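Part-Time Play Session Leader, Skivetti Family Center

Sarness Family Services is hiring a part-time play session leader for its parent and baby groups at the Skivetti center. The job is 20 hours a week, mornings only, and starts in November. It is a permanent position after a trial period of 4 months.

You will run drop-in sessions for babies and toddlers up to age three and the adults who bring them. Most groups are small. You set up the room, greet families, lead songs and a short story, and stay available to talk with parents who have questions about sleep, feeding or starting daycare. You will also keep the attendance log and order supplies from a yearly budget of $500. 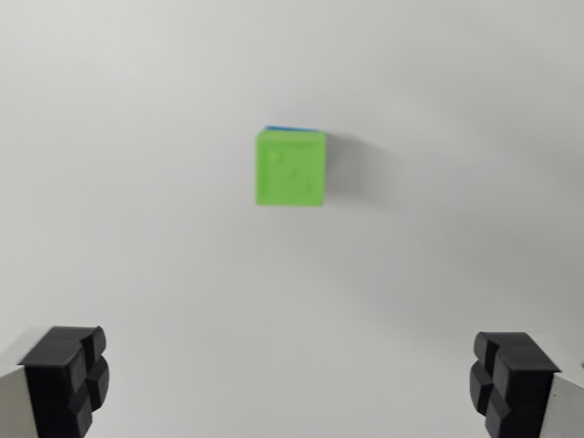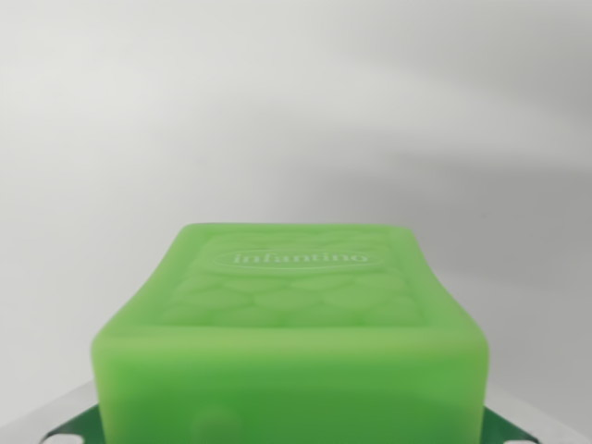 Cleaning is a regular part of the job. Toys for the under-ones go in their mouths, so everything used in a session is washed before the next group comes in. Soft blocks like the green Infantino one take longer to wipe down than flat toys, as dirt can sit around raised lettering. Books and puppets are sorted at the end of each morning, and anything torn or cracked is thrown out. Please expect to spend the last half hour of your shift on this.

What we ask for:
Experience working with children under three, paid or unpaid
Comfort speaking to a group of adults
Current infant CPR card, or willingness to get one before you start
Able to sit on and get up from the floor many times a day
A background check, which we pay for

A second language is useful but not required. You do not need a degree.

You will report to Taha Ait Ali, who manages the Skivetti and Jumura centers. Now and then you may be asked to cover a morning at Jumura. Mileage is paid for those days. Paid time off builds up from your first shift.

To apply, send a resume and a short letter telling us which age group you have worked with most. Drop them at the front desk or mail them to the Sarness office on Kamel Street. Interviews take place at the center, and we will ask you to lead one song with a group. The front desk closes at 5 p.m.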